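Prüfliste Handgreifer, Aufgabe "Stäbe einsortieren" -- mit Anmerkungen
Projekt Litatero, Küche Disberg, 7. November 2020

1. Schrauben an den Fingergelenken fest: ja. Hab alle nachgezogen, eine war locker (links, wie schon im Juni!).

2. Backen schließen parallel: ja. Bei dünnen Stäben bitte ganz langsam zudrücken, sonst lernt der Roboter unser Gezappel gleich mit.
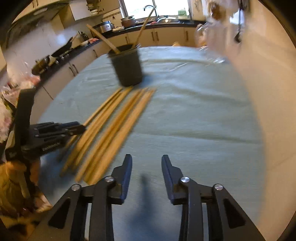
3. Herd aus: ja, vor dem Start geprüft. Mujić will das künftig zweimal abgehakt haben, von mir aus gern.

4. Abstand der beiden Greifer: mit Einschränkung. Beim Vormachen kommen wir uns schnell ins Gehege -- lieber abwechselnd greifen.

5. Spitze Enden vom Körper weg: ja, aber dranbleiben!

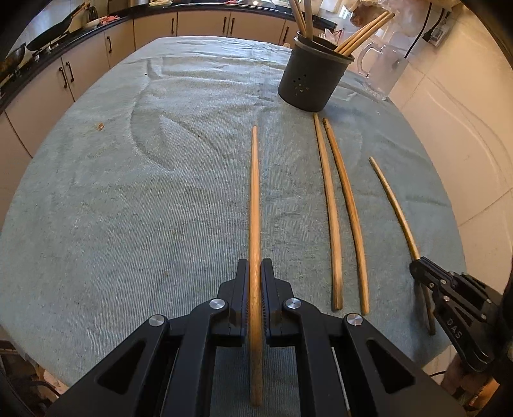

Kamlesh Pal
Sicherheit und Vorführungen

6. Tuch liegt rutschfest: teils. Nach etwa 21 Durchgängen zupfe ich es wieder zurecht, das reicht mir.

7. Pausen: offen. Geplant sind 500 Vorführungen, und mein Handgelenk meldet sich jetzt schon. Cava bringt zur nächsten Runde Handschuhe mit.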